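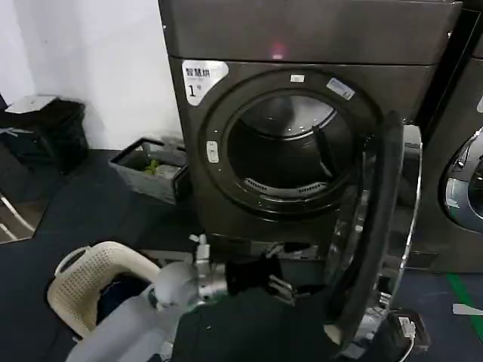
La **recogida de demostraciones en lavandería** es el conjunto de procedimientos con los que se obtienen ejemplos de manipulación de ropa para entrenar un sistema de aprendizaje por imitación. Comprende la preparación del puesto, la ejecución de la tarea por medio de un brazo robótico, el registro sincronizado de imágenes y movimientos y la revisión posterior de las grabaciones. Se aplica sobre todo a la carga y descarga de lavadoras y secadoras de puerta frontal.

## Características de la tarea

La ropa es un material deformable. Una misma prenda puede adoptar un número prácticamente ilimitado de configuraciones, y su forma cambia en cuanto la pinza la toca. Por ese motivo resulta poco práctico describir la tarea con trayectorias fijas, y se recurre a ejemplos variados de los que el sistema extrae una política de control.

Los tejidos oscuros plantean una dificultad añadida. En una secadora se puede encontrar una masa de tela negra en la que apenas se distinguen los pliegues, o un cesto de color crema con prendas azul marino amontonadas. El acero del tambor y los aros cromados de las puertas producen reflejos que varían con la posición de la cámara.

## Episodios

La unidad de trabajo es el *episodio*, que abarca desde la posición inicial del brazo hasta el final de una subtarea. Las subtareas habituales son las siguientes:

- abrir o cerrar la puerta de la máquina;
- extraer una prenda del tambor;
- depositarla en el cesto;
- recoger una prenda caída al suelo.

El protocolo Lorkitz, difundido en abril de 2022, fija un mínimo de 200 episodios por subtarea y máquina. La primera colección reunida con ese protocolo, denominada Waler, contiene 1816 episodios válidos. Otros 138 se conservaron aparte como ejemplos de recuperación: en ellos la prenda se escapa de la pinza o queda enganchada, y el operador corrige el movimiento sin interrumpir la grabación.

## Puntos de vista

Lo común es combinar una cámara situada a la altura de la cabeza con otra montada en la muñeca. La primera abarca la máquina, el cesto y el suelo próximo. La segunda muestra los dedos de la pinza y lo que tienen delante, aunque pierde buena parte del contexto cuando el brazo entra en el tambor. Las dos señales se graban con una marca de tiempo común, junto con la posición de las articulaciones y la apertura de la pinza.

En la vista de muñeca, el vidrio de una puerta frontal puede ocupar la mitad de la imagen y devolver un reflejo borroso de la sala. Los soportes plateados de los dedos aparecen siempre en la misma zona y sirven de referencia para comprobar que la cámara no se ha desplazado entre sesiones.

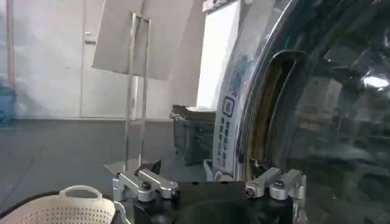

**¿Por qué se conservan los intentos fallidos?**

Los ejemplos de recuperación enseñan al sistema a reconducir una situación que se ha apartado de lo previsto. Una política entrenada solo con ejecuciones limpias tiende a acumular pequeños errores, y al llegar a un estado que no figura en sus datos carece de una respuesta adecuada.

## Variación del entorno

Entre episodios se modifican la cantidad de ropa, el color de las prendas y la posición del cesto. El protocolo admite además objetos ajenos a la tarea en el suelo y junto a las paredes, siempre que no bloqueen el recorrido del brazo. La máquina se identifica en la ficha de sesión y no se cambia hasta completar la serie.

## Revisión y etiquetado

Cada grabación se examina con la herramienta Hermans, que reproduce las dos vistas en paralelo y permite señalar el inicio y el final de cada contacto. Se descartan los episodios con pérdida de fotogramas, con desfase entre señales o con intervención manual dentro del espacio de trabajo. Los aceptados reciben una descripción breve en lenguaje natural y se exportan al formato Standent.

## Limitaciones

Las colecciones obtenidas en un único local suelen generalizar mal a máquinas con otra altura de puerta o con apertura hacia el lado contrario. En junio se incorporó al protocolo un campo obligatorio para el sentido de apertura, que antes se anotaba de forma opcional.

## Véase también

- Aprendizaje por imitación
- Manipulación de objetos deformables
- Teleoperación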